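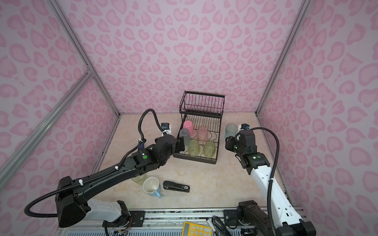 Lerkine Recipe Measures

Version 3. Maintained by Wilson Marulanda and Lizeth Henao.

Summary

Lerkine is a table of household cooking measures and their weights in grams. It has 1092 rows. Each row pairs one ingredient with one volume measure (cup, half cup, tablespoon, teaspoon) and gives the weight of a level fill. The table was built for recipe conversion and for checking old printed recipes that list flour and sugar by volume only.

Contents

measures.csv — the main table
ingredients.csv — ingredient names, alternate names and category
sources.csv — where each row came from
CHANGES.txt — corrections by version

Fields in measures.csv

ingredient_id: matches ingredients.csv
measure: cup, half_cup, tbsp or tsp
state: sifted, spooned, packed, chopped, grated, whole or liquid
grams: median of all readings, to one decimal place
spread: highest reading minus lowest, in grams
source_id: matches sources.csv

Ingredients fall into 13 categories. The largest is flours and meals, followed by sugars and syrups. Spices are listed by teaspoon and tablespoon only. Leafy herbs were left out of version 1 and added in version 2, and their spread values are high.

How the weights were taken

Most rows come from two sets of readings, named Danar and Unness after the kitchens where they were done. Both kitchens used US customary cups. Dry goods were filled above the rim and leveled with a straight edge. Each weight was read to a tenth of a gram, and the scale was zeroed with the empty cup on it before every fill.

The Yupanqui rows are older. They were typed in from handwritten cards and cover mainly corn products, quinoa and dried beans. The cards do not say whether the cups were leveled. These rows have an empty spread field and should be kept apart if precision matters.

Known problems

Brown sugar, packed, differs between Danar and Unness by more than the spread within either set. The published value is the median of the two combined.

Over 50 rows have a state that was assigned later from notes. They are marked with an asterisk in source_id. Strip the asterisk before joining to sources.csv.

Honey and molasses were weighed at room temperature, which was not recorded.

Metric cups are not covered. Do not scale the cup rows to get them for chopped or whole items — the gaps between pieces do not scale evenly.

Loading

Files are UTF-8, comma separated, with one header row. Empty fields mean no reading. A zero never appears in the grams column.

Corrections

Send the ingredient_id, the measure, the state and your own readings to Lizeth Henao. Single readings are kept on file but do not change a published value. The next version is planned for November.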